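November
By Ivana Cisternas

Okay, so I need packers again! If you like wrapping breakable things in crinkly stuff and you don't mind standing up for a few hours, please keep reading.

I run the packing side of Brollow, which is a small shop selling secondhand kitchen things and lamps and whatever else Trinidad Olivares drags home from estate sales (last month it was soup tureens, so many soup tureens). Everything we sell goes out by mail, and the weeks before the holidays get pretty wild back there. I'm looking for 2 people to join us through the end of the season, with a decent chance of staying on after.

Shifts run from 1 p.m. to 6 p.m., plus Sunday mornings if you want the extra hours. Pay is $28 an hour for everybody, new or not. We're upstairs from the Prakon tile showroom, in through the side door and up one flight. There's no elevator, and the boxes do have to get down those stairs, so you should be okay carrying up to 30 pounds or so.

Most of the day is wrapping. You pick an order off the shelf, check it against the slip, look it over for chips, wrap it, box it, fill the gaps, tape it, label it. I'm fussy about corners and handles, and I will absolutely pick up your box and shake it. Lids get wrapped separately from pots, always. Glass shades get a box inside a box. I don't care if you're slow for the first week, I was terrible at this when I started and taped my own sleeve to a parcel (twice).

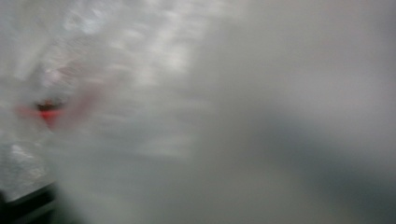
Do I need to have packed for a living before? Experience is nice but I don't ask for it, and I'll work next to you for your first two shifts.

What I do ask for is that you show up when you said you would, and that you tell me when something breaks. Things break! I'd much rather hear it from you than from a lady who was waiting on her gravy boat.

Bring closed shoes and a sweater, it's drafty by the door. We have coffee, a radio everyone fights over, and a microwave that works if you hold the door.

To apply, write me a few lines at the shop, attention Ivana, with the days you can work and the most awkward thing you've ever had to wrap. No résumé needed. If I'm out, Trinidad can take your note at the counter any afternoon before 5.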